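From: Mwajuma Mbwambo
To: skarkgate-users
Date: Thu 7 August
Subject: Re: Lightmap seams after upgrade to 2.1

> After moving Esomwood to the new baker I get a thin dark line
> wherever a wall meets the floor. Padding is at 2 texels, atlas
> is 2048. Raising the sample count to 800 made no difference.
> Is this a regression or do I need to redo the UVs?

Neither, as far as I can tell. The default for edge dilation changed in March and old project files don't carry the new key, so it loads as zero. Samples have no effect on it. Open the bake settings, set dilation to 4, save, and clear the cache before you bake again. If you skip the cache step the old charts are reused.
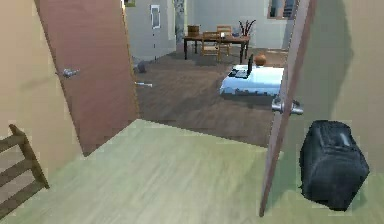
Padding of 2 is also too low once mipmaps are on. I use 8 for anything a player can walk up to and leave the small props at 4. On my machine the full bake went from 214 seconds to almost 300 with those values, nearly all of it in chart packing.

The Mrema exporter has a separate problem. It welds vertices across the second UV set, so hard edges come back soft and light leaks at the corners. Ticket 1611 has a patch. It applies cleanly to 2.1 but not to 2.0.
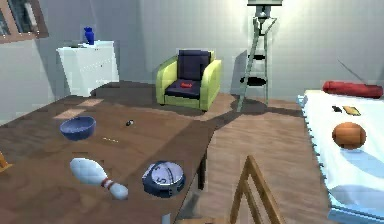

Interior test level, table with blue bowl.

Lustusex users should ignore the part about the cache, that plugin keeps its own in the project folder and the menu item does not touch it. Delete the folder by hand.

If the line is still there after all this, send me the log with verbose packing turned on.

Mwajuma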